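Skivance publishes upkeep routine for hand-held grippers

3 March 2024 - Skivance has released the service routine it uses for the hand-held grippers on its Hutis packing project. Finger pads are wiped after each session and replaced after 332 sessions. Pivot joints are checked for play at the same time.

The full guide is free from the Feyisa office.

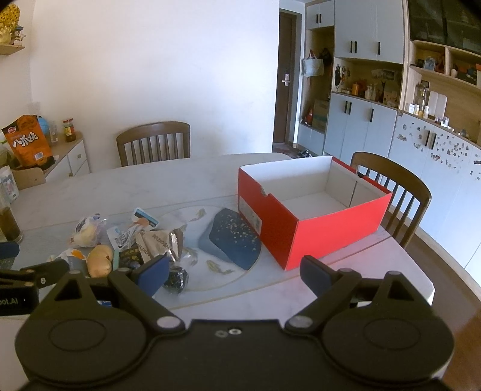

Pad wear is checked with the jaws wide open. Held like this over a table, the dark blue pads angle away from the body and both can be looked over - so can the silver pivot caps. Worn pads are changed in pairs.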